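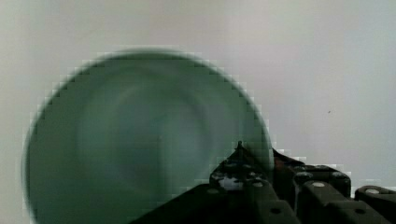
A round object in dark green, perhaps a dish, with a faint ring towards the middle.

Everyday Care of Coloured Plates and Bowls

March
Issued by the Household Advice Desk, Nuvport

Coloured tableware is now found in most homes, and the Desk receives regular enquiries about how it should be washed, dried and stored. The following guidance applies to plates, shallow bowls and serving dishes used daily. It does not cover antique pieces or items with gilded edges, for which specialist advice should be sought.

Before first use

New dishes should be washed by hand in warm water with a small amount of washing-up liquid. Labels are best removed by soaking for 15 minutes and then rolling the softened paper away with the thumb. Any gum that remains may be rubbed with a little cooking oil on kitchen paper and the dish washed again. Metal scrapers and knife blades should not be used for this purpose.

Households are advised to look at the underside for the maker's marks. These usually state whether the item may be placed in a dishwasher, a microwave or an oven. Where no mark is present, the dish should be washed by hand and kept out of all three.

Washing by hand

Scrape food into the caddy before washing. Dishes used for egg, porridge or starch should be rinsed in cold water first, as hot water sets the residue. Greasy dishes should go directly into hot water.

Wash in the customary order: glasses, cutlery, lightly used plates, bowls, and finally serving dishes and pans. Change the water when the suds have gone. A soft cloth or sponge is sufficient for the face of a plate. Where a dish has a step or ring around its base, a soft brush should be run along it, since grease and washing-up liquid collect there and are easily missed with a flat cloth. The foot ring underneath should be treated in the same way.

Rinse under the tap. Dark colours such as bottle green, navy and black show dried suds and limescale far more readily than white, and a plate that appeared clean in the bowl may be streaked when it is taken from the cupboard.

Washing by machine

Place dishes so that they do not touch one another. Bowls should be angled downwards so that water does not lie in the base. The shortest cool programme is adequate for most daily loads. High temperatures and strong detergent will, over a long period, dull a coloured surface, and this cannot be reversed at home.

Salt and rinse aid should be kept topped up in hard water districts. Residents of Sutside and Drukevby should set the machine to the hard water setting given in its handbook.

Removing limescale and grey marks

A white film on a dark dish is in most cases limescale. Mix one part white vinegar with 4 parts warm water, wipe over the surface, leave for five minutes and rinse well. Vinegar must never be mixed with bleach or with any product containing it.

Grey lines on glazed pottery are generally left by cutlery. They lie on the surface and may be lifted with a paste of bicarbonate of soda and water, applied with a damp cloth in small circles. Abrasive powders and wire wool will take the marks away together with the finish. Bicarbonate paste should be tried first on the underside of plastic and melamine dishes, which scratch more easily.

Tea and tomato stains in pale bowls respond to the same paste left in place for 20 minutes.

Drying

Air drying in a rack is the more hygienic method. In hard water districts, however, dark dishes should be dried promptly with a clean tea towel to prevent spotting. Linen or well-washed cotton leaves the least fluff. New tea towels should be laundered before use, without fabric softener, which coats the fibres and leaves smears.

Tea towels should be changed daily and hung open between uses.

Stacking and storage

Dishes should be fully dry before they are put away. Stack by size, with the largest at the bottom, and do not place bowls upon plates. Where the foot of a dish is rough, a circle of felt, kitchen paper or thin card should be placed between each piece. Stacks should be low enough to be lifted comfortably with both hands.

Plates in daily use belong between waist and shoulder height. Serving dishes that are needed only occasionally may be stored upright in a rack, provided that the rack has a lip at the front. Cups should not be hung directly over stacked plates.

Newly washed dishes should be placed at the bottom of the stack, so that all pieces receive equal wear. This is of particular benefit with coloured sets, where the two or three uppermost plates otherwise fade ahead of the remainder.

Chips and cracks

A chipped or cracked dish should be withdrawn from use with food. It may be kept as a saucer beneath a plant pot if the edge is not sharp. Broken pottery should be wrapped in several sheets of newspaper, marked as broken and placed in general waste. It must not be put in the glass bank, as pottery melts at a different temperature and spoils the batch.

Replacing single pieces

Shades vary from one batch to another, and greens and blues are the most difficult to match. Householders are advised to take a plate from the set to the shop and to compare the two in daylight near a window. If no match can be had, a plain contrasting colour is preferable to a near shade.

Printed copies of this guidance, Leaflet 267, may be requested from the Nuvport office or collected from the Konstantinidis hardware counter in Sutside.

Related guidance

Descaling Kettles and Taps
Care of Wooden Boards and Spoons
Lining Kitchen Shelves and Drawers
Tea Towels: Washing, Boiling and Folding
Safe Disposal of Broken Glass and Pottery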